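Paridport Children's Museum
Learn at Home
Reading level: Grades 3 to 5

How Paper Is Made

Paper is one of the most common materials in any home. It is found in books, cereal boxes, birthday cards, paper towels and toilet paper. This page explains where paper comes from, how it is made, and what happens to it after it has been used.

What is paper made of?

Paper is made of very small threads called fibers. Most of the fibers used today come from wood. A single wood fiber is thinner than a hair and usually only a few millimeters long. When many fibers are soaked in water, spread out and pressed flat, they cling to one another as they dry. The result is a sheet.

You can see the fibers for yourself. Tear a piece of paper slowly and hold the torn edge up to a window. The fuzzy parts along the tear are the ends of fibers.

Different kinds of paper need different kinds of fiber. Trees such as pine and spruce have long fibers, and these make paper strong. Trees such as birch and eucalyptus have short fibers, and these make paper soft and smooth. A paper bag contains mostly long fibers. Toilet paper usually contains a mixture of both.

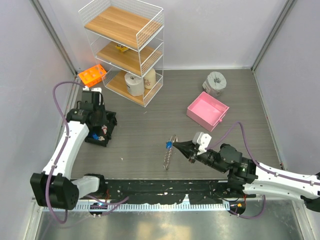
Before there was paper

People were writing long before paper existed. In some places they pressed marks into wet clay. In ancient Egypt they wrote on papyrus, a material made from strips of a tall plant that grows beside rivers. In other places they used animal skins that had been cleaned and stretched.

Paper was first made in China about 2,000 years ago. The early papermakers used tree bark, old rags and worn-out fishing nets. The skill of papermaking spread slowly to other parts of the world. For hundreds of years, most paper in Europe was made from rags. Wood did not become the main material until the 1800s.

From tree to sheet

Paper is now made in large factories called mills. The town of Quintanilla has a mill that visitors may tour with their school. The work there follows these steps.

Step 1. Logs arrive at the mill and the bark is removed. A machine then cuts the logs into small chips.

Step 2. The chips are cooked with water and chemicals in a large tank. Cooking loosens the natural glue, called lignin, that holds the fibers together. The soft, wet material that remains is called pulp.

Step 3. The pulp is washed. If the paper is to be white, the pulp is also bleached.

Step 4. A great deal of water is added. At this point the mixture is almost all water, with only a small amount of fiber in it.

Step 5. The mixture is sprayed onto a wide moving screen. Water drains through the holes, and the fibers stay on top in a thin layer.

Step 6. Heavy rollers squeeze out more water. Heated rollers then dry the sheet.

Step 7. The finished paper is wound onto a very large roll and later cut to the size that is needed. 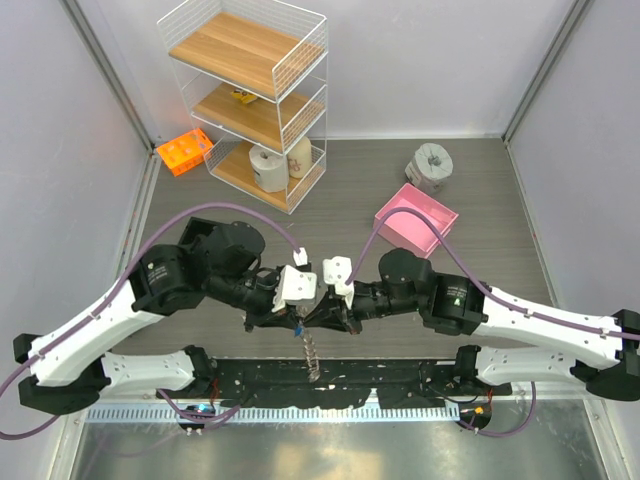

Why do some papers fall apart in water?

A paper towel holds together when it is wet, but toilet paper soon comes apart. Paper towels are treated with a special substance that helps the fibers hold on to one another in water. Toilet paper is made without much of it, so that it can break up in the pipes after it is flushed. Paper towels and wipes should never be put in a toilet.

Can paper be used again?

Yes. Used paper can be mixed with water and turned back into pulp. Ink, staples and glue are removed, and the clean pulp is made into new paper. Each time this happens, the fibers become a little shorter. After about 7 times they are too short to hold together well, so new fibers must be added.

Some paper cannot be recycled. Used tissues, greasy pizza boxes and paper coated with plastic are often refused. The rules differ from town to town, so ask an adult to help you find the rules for yours.

Words to know

Fiber: a very small thread.
Lignin: the natural glue inside wood.
Mill: a factory where paper is made.
Pulp: wet, soft fibers that are ready to become paper.

Visit us

The Prinov Gallery, on the second floor of the museum, has a papermaking table where children can make a sheet of their own from recycled pulp. Each session lasts 60 minutes and has room for 14 children. Sheets need one night to dry and may be collected from the front desk the next morning.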